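Clendell Pepper Project
Progress report to the Hadetti Fund, May 2026

The second drying season is nearly done, and we are so pleased with how the peppercorns are looking. Your grant paid for the raised drying beds, and 11 of them are now in use across the six farms in the growers' group. The berries went through evenly this time – far fewer split skins – and the smell when you lift the netting is wonderful, all citrus and pine.

We bagged 1544 kilos of black pepper by the end of April. Tatiana Hrubý graded every lot herself and set aside the boldest berries for Šťastný, who want them whole for their grinder jars. The smaller ones go to the Nudorbridge mill for cracking. 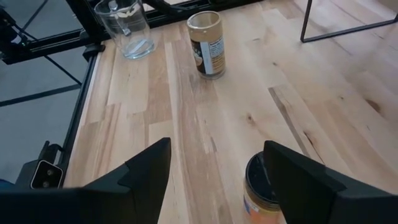
A jar with a black lid and an orange and white label.

White pepper is going more slowly. Two soaking tanks leaked and we lost a batch, so Eun-seong Yook has moved the next one to the upper shed, where the water runs cleaner anyway. Early samples are mild and creamy, with none of the barnyard smell we had last year!

Spending is on budget apart from the tank repairs, which came out of the transport line. Still to do before the next payment: moisture tests on the late lots, new sacks, and a price for the green pepper in brine.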